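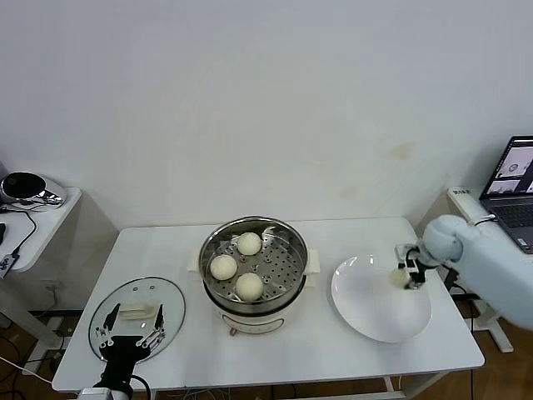
Steamed buns collapse and go wrinkly when I take the lid off

Home Recipes Techniques Equipment Community Help Sign in

Posted September 20, 2024 by Fandow
4 min read

I have been making plain steamed buns since February and I can't get past one problem. They rise fine on the counter and they look good through the lid. Then I open the pot and within a minute the tops go flat and wrinkled, like a balloon the day after a party. Inside they are a bit dense and sticky near the skin.

My recipe is 500 grams of all-purpose flour, a packet of instant yeast, a spoonful of sugar, a little oil and enough warm water to get a smooth dough. I knead by hand for ten minutes, let it double, punch it down, shape the buns and let them sit for 50 minutes. Then they go in the steamer over boiling water for 15 minutes. I use a small electric steamer with a metal basket and a glass lid.

What I have tried so far:
- Less yeast. The buns came out smaller and still wrinkled.
- Bread flour. They were chewier and still wrinkled, maybe a little less.
- A longer steam, up to 25 minutes. No change, except the bottoms got wet.

My kitchen is on the cool side in the morning and quite warm by the afternoon, if that matters. I usually bake in the afternoon. A friend's buns come out perfect from the same recipe, so I assume it is something I do after shaping.

Clallard

Your second rise is too long. 50 minutes in a warm kitchen is a lot for a shaped bun. By then the dough has stretched as far as it can and there is no strength left in it, so it puffs up in the steam and falls when the steam goes away.

Cut it to 20 or 25 minutes and check by feel. Pick one up. It should feel lighter than when you shaped it, and if you press the side with a finger the dent should come back slowly. If the dent stays, it has gone too far and you may as well knead it again and reshape.

The other thing is the lid. Turn the heat off when the time is up and leave the lid where it is for five minutes. Then open it a crack and wait another minute before you take it off. The buns need to settle before the cold air hits them. Lift the lid straight to the side when you do it, so the water on the inside doesn't run down onto the buns. Drips leave yellowish, shiny patches that never dry out.

I'd also start with the water at a medium simmer. A hard boil the whole way through makes them blow up fast.

Stetum

Get a bamboo steamer. I had the same trouble with metal and it went away when I switched. Bamboo soaks up the water so there is no dripping. They are cheap.

Sabatier

Clallard is right about the rise. Bamboo is nice but you don't need it, and plenty of people get smooth buns out of a metal basket. Wrap the lid in a thin cotton towel with the corners tied up on top, well clear of any heating parts. If your lid has vent holes, check your manual first, as some makers don't want them covered.

Two things that haven't come up yet.

Gas in the dough. After the first rise you have to knead it out again properly, for a good five minutes. A quick punch down leaves big bubbles, and those are what collapse under the skin. Slice the dough with a knife when you think you're done. If you can see holes in the cut, keep going. I roll mine out flat and fold it in thirds a few times, which is easier on the wrists than kneading.

Size and spacing. I scale mine at 70 grams and give each one room to grow on all sides. If they touch, the sides tear when you pull them apart. In a small basket that can mean only a few at a time – the rest can wait in the fridge so they don't overproof while the first batch cooks. Put each one on a square of parchment as well. It keeps the bottoms from sticking to the metal and helps a little with the wet bottoms you mentioned.

I would change the rise first and leave everything else alone for one batch, then try the resting time. If you change it all at once you won't know which part fixed it.

Back to top Related threads Report a post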